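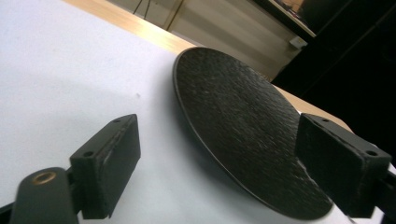 Annan Property Services
Quarterly Common-Area Inspection: Rorby Court, 34 units
Period: December
Inspected by: Theophilus Asamoah
Reviewed by: Bernice Laryea, association management
Access: Kofi Gyamfi (keys, mechanical room, roof hatch)

Ratings: OK = no action. M = monitor, recheck next quarter. R = repair, work order opened. NA = not applicable or not accessible.

1. EXTERIOR AND GROUNDS

1.1 Front walk and steps: M
Hairline crack at the second step, north side. No lip. Measured against the last report and no wider.

1.2 Handrails, front and rear: R
Rear rail loose at the bottom post. Anchor bolt turns by hand. Work order opened. Cone and tape in place until the bolt is reset.

1.3 Parking lot surface: OK
Striping faded at the visitor spaces. Repainting is already in the spring budget.

1.4 Exterior lighting: R
Two fixtures out on the east wall. Lamps replaced, one still dead. Suspect the photocell. Electrician to check.

1.5 Gutters and downspouts: M
Leaves in the run above the bike rack. Downspout extension at the southwest corner had been kicked off the elbow; reattached during the visit. Needs a screw.

1.6 Snow and ice supplies: OK
Salt bin full, lid closes. Shovels in the rear vestibule.

2. ROOF

2.1 Membrane: OK
No open seams or ponding at the time of visit.

2.2 Roof drains: OK
Strainers in place and clear.

2.3 Roof hatch: M
Gasket compressed on the hinge side. No staining on the drywall under it. Price a new gasket before next quarter.

3. ENTRIES, HALLS AND STAIRS

3.1 Front entry door and closer: OK
Latches from full open and from a few inches.

3.2 Rear entry door: R
Closer too slow. Door stayed off the latch on repeat tries. Adjusted twice with no lasting change. Replace closer.

3.3 Exit signs and emergency lights: R
Test button held for 30 seconds at each unit. The light on the third-floor west landing dimmed and went out before the end of the test. Battery to be replaced.

3.4 Stair treads and nosings: OK

3.5 Hall clear width: R
Stroller and shoe rack outside Unit 4. Notice left with the resident. Same item was noted last quarter. See Comments.

3.6 Fire doors: OK
None propped. Self-closing hinges work on all floors.

4. FIRE PROTECTION

4.1 Extinguishers: OK
Gauges in the green, pins and seals present, tags current.

4.2 Alarm panel: OK
Normal, no trouble lights. Log book signed.

4.3 Sprinkler riser room: M
Boxes of holiday decorations stored within three feet of the valve. Moved during the visit. They should not go back there.

4.4 Smoke detectors, common areas: OK

5. MECHANICAL AND LAUNDRY

5.1 Boiler: OK
Serviced by Flukano Heating in the fall. Service tag on the jacket. Combustion air louver unobstructed.

5.2 Water heaters: M
Light rust at the drain valve on the left tank. Dry to the touch. Wipe down and recheck.

5.3 Dryer vents: R
Lint buildup at the outside hood. Flapper does not close. Cleaning to be booked.

5.4 Washer hoses: OK
Braided, no bulges.

5.5 Sump pump: OK
Float lifted by hand, pump started and cleared the pit.

5.6 Elevator: NA
None in building.

COMMENTS

Asamoah: Items 1.2 and 3.2 are both on the rear exit path and should be done on the same trip. Item 3.3 is a code item and gets priority over everything else on this list.

Gyamfi: Closer for 3.2 is in stock at the Tutley office. I can install it Thursday after 10 a.m. Will reset the rail anchor then too, with epoxy if the hole is too loose for a new bolt.

Laryea: Approved. On 3.5, second notice goes out in writing under the hallway rule. Copy to Sevim Kozan for the owner file. If the items are still in the hall at the next walk-through, the matter goes to the board.

Kozan: Notice sent. The owner of Unit 4 rents the unit out, so the tenant and the owner each got a copy.

Laryea: Please get a quote for 5.3 that includes the full duct run. The last cleaning covered the hood only.

Repair items stay open until a photo of the finished work and the invoice are attached to the work order.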